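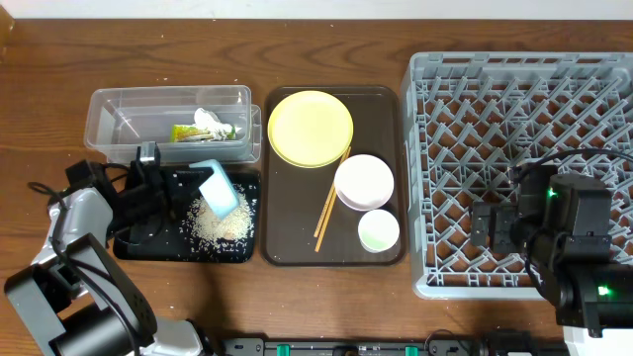 Figure 3.1. Clearing a table: two robot arms at work between a black tray of spilled rice, a serving tray of dishes and a dish rack.

CHAPTER 3
Seeing Machines at Work: The Site Visit

Reading time: 30 minutes

The first two chapters of this book dealt with automation as it appears on paper: in task lists, floor plans and cost estimates. This chapter moves to the place where the work is done. It follows one group of students on a visit to the Dirkside workshop in Salem, where a firm called Noko opens its doors to schools and local employers each September. The visit is used throughout the chapter to show how an observer prepares, what an observer records, and how a written account is built from notes taken on the spot.

After studying this chapter, the student should be able to prepare a set of questions before a demonstration, keep a written record of a task while it is being performed, separate what was seen from what was said by the host, and write a short report for a reader who did not attend.

3.1 The Task on the Table

The demonstration chosen for study is a household one. A meal has been eaten, and the table must be put back in order. Spilled rice has to be collected with a sponge, dishes have to be taken from a serving tray to a rack, and small trash has to go into a container. Most people have done such work many times and would have trouble saying how they do it.

For this reason the task makes a good first exercise. Figure 3.1 shows one moment of it. The sponge lies on the rice, with the gripper of the left arm close beside it. The right arm is over the dish rack. On the serving tray between them are a yellow plate, two white bowls of different sizes and a pair of chopsticks. Each of these items presents a separate problem of grip. A plate is wide and low, and a gripper with two fingers must find its rim. Chopsticks are thin and can roll. Grains of rice cannot sensibly be picked up singly at all, and must be pushed or gathered as a group.

Students sometimes write in their notes that a task of this kind is "cleaning" and leave it there. The word is too broad to be useful. Laurențiu Enache, who led the demonstration at Dirkside, asked his visitors to write down every change of position an object would need before the table could be called clear. The lists they handed in were of very different lengths, and the comparison of those lists filled most of the discussion that followed.

3.2 Preparing for the Visit

A visit of this kind lasts 2 hours, and much of that time is taken up by arrival, safety instruction and movement between rooms. The part spent in front of the machines is short. Questions should therefore be written out in advance and divided among the group, so that no two students ask the same thing and no important matter is left out.

The students who attended from Clollham were prepared by their instructor, Grażyna Wieczorek, over two class periods. In the first they cleared a table themselves while a partner took notes. In the second they exchanged notes and tried to repeat the work from the written record alone. Several records failed at the same point: they named the object to be moved but did not say where it was to be set down. A person fills such a gap without thinking. The students were asked to keep this in mind when they read the instructions posted in the workshop.

Visitors should also learn the rules of the site before they arrive. At Dirkside, guests stay behind the painted line unless invited forward, loose sleeves are rolled or pinned, and nothing is placed on a work table — not even a notebook — while the arms have power.

3.3 What Was Seen and What Was Said

During a demonstration the host speaks while the machine moves, and the two are easily confused afterward. The Clollham students were told, for instance, that the workshop had logged almost 3,000 attempts at table tasks. That figure belongs in the report, but it belongs there as a statement by the host. It was not observed by anyone in the group.

The recommended practice is to rule each page of the notebook into two columns before the visit. The left column is kept for what the observer sees, and the right for what the observer hears. Where a remark explains a movement, the two entries are placed side by side and joined by a line. An entry in the left column should name the object, the arm concerned and the place, and should leave out any guess as to purpose.

Exercise 3.1 at the end of this section asks the student to rule such a page and to make the first entries in the left column from Figure 3.1 alone. The right column is to be left blank.

Last updated 11/26/18
Contact the publisher | Copyright and permissions | Back to top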